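Buying Into a Franchise: Notes for Week 4
Small Business Evening Course, tutor Itzel Maldonado

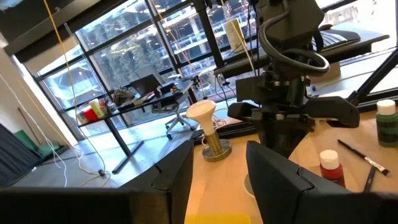
What does a franchise fee pay for?
It pays for the right to trade under somebody else's name and to use their way of working for a set number of years. Training is often included, and sometimes help with finding premises, but the fee very rarely covers the shop itself, the stock or the wages.

I do like to begin with the fee, as it is the number printed largest in every brochure and the one people ring me up about in the holidays! Please read on past it, though. Most of what you will pay comes later, in small regular amounts, and those are the ones we want to look at together this week.

Royalties
A royalty is a share of your takings, handed over weekly or monthly. Takings, mind you, so it is owed in a poor month as well as a good one. In our class case, Zatach (the parcel and printing chain from last week's reading) takes its share before the owner has paid the rent. Its rival Zadico charges a flat 200 a month instead, which is lovely when you are busy and rather heavy when you are not. Have a go at working out which you would prefer with takings of 100 a day, and then again with 161.

Territory
Ask for the map - the real one that goes with the agreement. The Gonent branch in our case had a protected area that stopped at the ring road, and a second branch opened just across it in June. All quite within the rules, and very upsetting for the owner, who had taken "local area" to mean the whole town.

Renewal and leaving
Look for three things here: how long the term runs, what it costs to renew, and whether you may sell to a buyer of your own choosing. Many agreements also stop you running a similar shop nearby for a while afterwards, so do check that part before you sign.

For next time
Read the Baranauskienė chapter as far as page 104 and bring one question you would put to an existing owner. We start at 6.30 as usual, and the kettle will be on from quarter past.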